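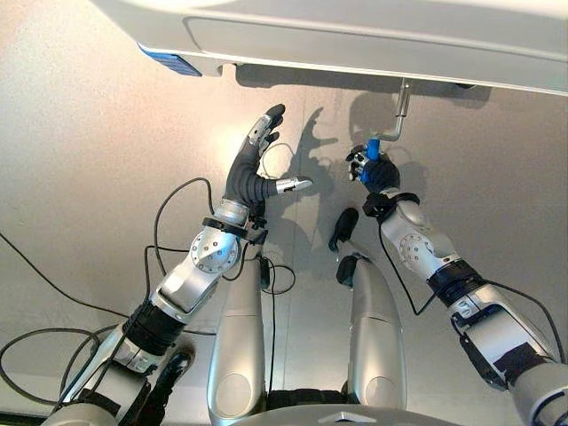
Figure 1. The right hand holds the blue handle, the left hand is open.

Search this site Search

Handout 6: Notes for the visit to the Lengyel hall
Reading time: 3 min

These notes are for students of the Lidia course who come to the demonstration in November. Please read them before the visit, and bring them with you on paper, as the network in the hall is weak. We meet in room 2132 and walk over together.

What is demonstrated

The operators at Stonarer will show two-handed work on a handle that hangs from above. For a person this is a very simple task. For a robot it is a good exercise, for the handle is free to move when it is touched badly, and the hand must close on it without pushing it away first.

In Figure 1 the handle sits at the low end of a thin metal rod. The rod comes down straight and then makes a right angle, so it has the shape of an L. Please remember this shape when we discuss torque. A force on the handle acts at some distance from the vertical part of the rod, and the rod wants to turn.

Points to observe

1. The grip. Is the hand closed with all fingers at the same time, or one after another? Write down what you see, also if you are not sure.

2. The free hand. In the figure its fingers point up and the thumb points toward the handle. Ask yourself which poses would let it take over the handle, and which joints must move for this.

3. The cables. Several black cables run near the arms. A cable limits the motion of an arm, and this limit is often missing from the model. We come back to it in the exercise.

4. The shadows. The fingers and the rod throw dark shadows on the light floor. Consider what a simple vision program, which looks only for dark shapes, would make of them.

During the visit

The demonstration has 3 parts, with a pause for questions after each one. Stay behind the yellow line while the arms have power. You may ask the operators to repeat a motion slowly. They are used to this and will do it gladly.

Exercise after the visit

Draw the rod and the handle from the side. Assume a length of 100 mm for the horizontal part and choose your own force on the handle. Calculate the torque about the vertical part for two directions of the force. Upload your drawing to Roltton in the folder of this handout.

3 comments 6 shares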